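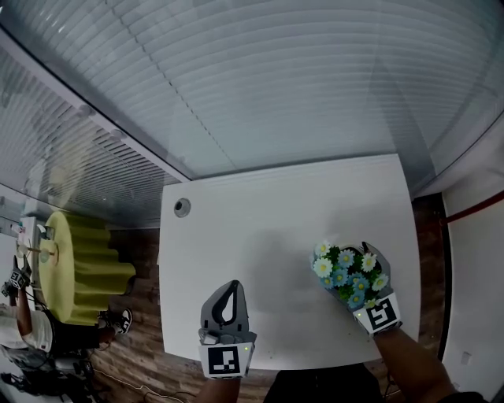 Artificial daisies in white and pale blue, bunched with green leaves.

The parks office in Hurik wants to ban artificial flowers from the town cemetery starting in November. Anything made of plastic or fabric would be taken off the graves and thrown out after a notice period of 18 days. I think the town should drop the plan.

The case for the ban is easy to state. Fake flowers fade. They blow off the graves and end up in the hedges and the drain along Siqueira Road. Bits of them get caught in the mowers. The office says its crew picked up 112 bags of this kind of litter last year, and I have no reason to doubt it. I walk through the cemetery most mornings and I have picked up a few stems myself.

But the rule as written treats a bunch put down last week the same as one that has been falling apart for three years. The litter comes from the second kind. A rule about condition would deal with it, and the cemetery already has one. Section 2 of the current rules lets the crew remove any item that is "broken, soiled or unsightly." It has hardly been used. Before the town writes a stricter rule, it should try enforcing the one it has.

There is also the question of who leaves artificial flowers. My mother is buried in the east section, and I live a ten-minute walk away. I can bring cut flowers in April and clear them out when they turn brown. My brother lives in Moltinier, which is 234 miles off, and he comes when he can get the time. Cut flowers last a week in a cemetery vase, less in July. If he leaves fresh ones, the grave has dead ones on it until I get there. So he leaves silk ones, and they look decent until his next visit. A lot of families in Hurik are in the same spot. The young people moved away for work and the graves stayed here.

Supporters of the ban like to point to Clustano, where a similar rule was passed and the grounds do look tidy. They look tidy partly because many of the graves have nothing on them. Some people prefer that. I find it bleak, and I would not want to drive half a day to see my family's plot cleared off because the flowers were the wrong material.

Fresh flowers are not as clean as they are made out to be, either. They come wrapped in plastic sleeves, tied with wire, often pushed into a block of green foam that crumbles and does not rot. Much of what I pull out of the hedge is sleeves and ribbon. The ban does not mention any of that.

If the office wants less litter, it could require that flowers be set in a fixed vase, and clear old ones twice a year on posted dates. Families would know when to come and collect what they want to keep. Other cemeteries manage this with a sign at the gate.

The town council takes comments on the proposal until the end of the month, in writing or at the counter before 4 p.m. I have sent mine in.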